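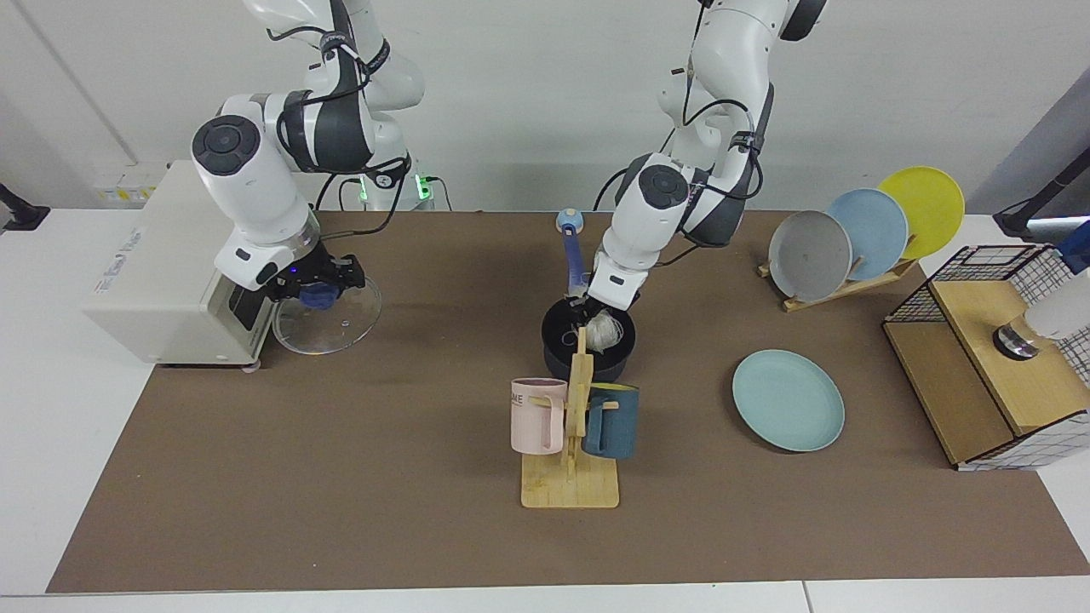

4. Showing the arms the kitchen task

Right, this is the section everyone skips to, so if you haven't done section 3 (arm limits and the stop button) please go back and do it now. I'll wait! The rest assumes both arms are powered, the follower software is running and you've got the hand controllers within reach.

I wrote this up after teaching the noodle task on our own Zirken setup at Wiltbridge, with Chanida Yimyam driving for most of it and me getting in the way. We use a pan, its glass lid, a mug stand, plates in a rack and a toaster oven, all on a brown mat. You can use whatever you like, but keep to the same sort of things for a whole set of recordings or you'll be forever sorting out files later.

4.1 Before you pick up the controllers

1. Put the mat down and smooth it flat. A raised corner will catch a fingertip sooner or later.

2. Set out your kitchen things with a hand's width between them. The grippers are fatter than they look from the driver's chair, especially at the wrist.

3. Lay the glass lid flat on the mat, handle up. I know it's tempting to lean it against something. Don't.

4. Check the cables on both arms. Swing each arm slowly through its full reach and watch where the loops go, particularly over anything tall.

5. Press Home. Both arms should settle in the rest position within a few seconds.

CAUTION: Practise with everything cold and unplugged. No boiling water, no lit hob, and leave the toaster oven off at the wall. You're teaching movement here, and the arms have no idea what hot means.

4.2 Driving the arms

6. Squeeze both triggers halfway to link up. You'll feel a short buzz in each hand. If only one buzzes, let go of both and try again.

7. Spend a minute just waving about in clear space. Yes, really. Brittany Gosselin drives with her elbows tucked in and I drive like I'm conducting a brass band, and we both need that minute to get our eye in.

8. Start the recording with your thumb button, then bring one gripper down to the food from above. Close gently. Dried noodles snap if you grab them like a door handle, and then you've got bits all over the mat (ask me how I know).

9. Lift, pause, and carry across to the pan. Keep the other arm still unless it has a job to do. If you let it drift, the drift goes into the recording and the arms will learn it quite happily.

10. Lower until the food is just over the rim, pause again, then open the fingers slowly. Long strands like to hang on, so back the gripper straight up before you move sideways.

11. Press the thumb button again to stop. Say out loud whether it was a good one, and mark it Keep or Bin straight away. You won't remember after lunch.

NOTE: A small fumble followed by a tidy recovery is a Keep. Smaranda Manole used to bin all of hers and her early set was so perfect that the arms had no clue what to do after a missed grab. Leave some in!

NOTE: If the picture in your headset lags behind your hands, stop. Don't try to drive through it. Error 387 on the side panel means the video link has dropped, and unlinking and relinking normally clears it. If you get 554, that's a wrist joint complaining about load, so open the gripper and press Home.

4.3 Changing things round

Do 17 good recordings with one layout and then shift everything. That number is my own habit and Kumaresan Alva will tell you it's too low, but I get bored and sloppy past that point and it shows.
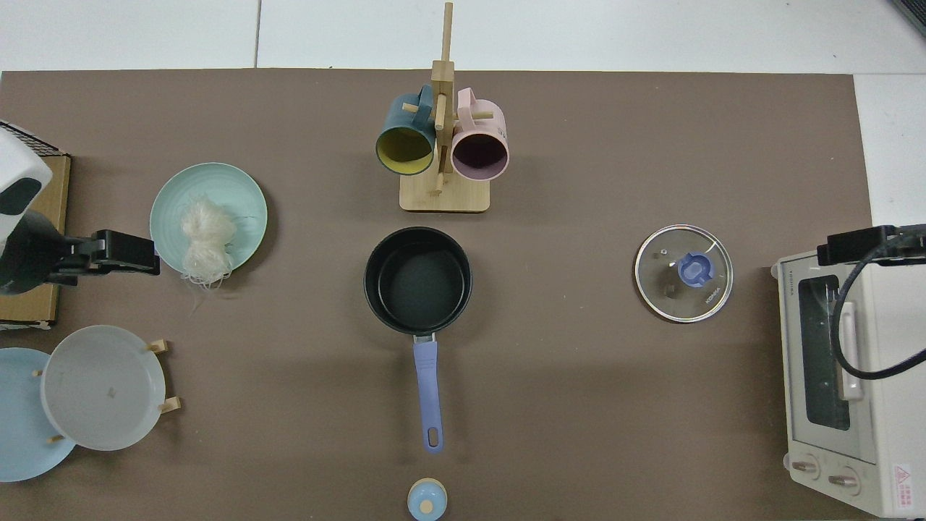

12. Swap things from one side of the mat to the other. Plates, lid, food, the lot. Anything you never move, the arms will treat as a landmark, and they'll be hopeless the first time somebody tidies up.

13. Make sure the handle of the pan isn't in the path of either gripper. Turn it to point a different way every few recordings.

14. Look through the head camera before you start. You want the food, the pan and both sets of fingers in view. It's fine if a bulky item at the side is partly out of sight, as long as you aren't asking the arms to use it.

15. Give the new layout its own name. Ours are dull ("Pascu left", "Pascu right" and so on) but we can find them.

CAUTION: Let go of both triggers before anyone reaches across the mat, even just to straighten a plate. Linked arms follow your hands, and you will turn round to talk to somebody.

4.4 Packing up

16. Press Home, wait for both arms to settle, then unlink.

17. Copy your Keeps across before switching off. Our full set came to 2516 recordings and I very nearly lost a Saturday's worth by pulling the plug first.

18. Hang the controllers up by their straps and put them on charge.

Section 5 covers playing a recording back at half speed.

Related pages
Section 3: Arm limits and the stop button
Section 5: Playing back at half speed
Controller buzzes but arms don't move
Naming your layouts, by Despina Coman
Urham gripper pads: when to change them
What's new in July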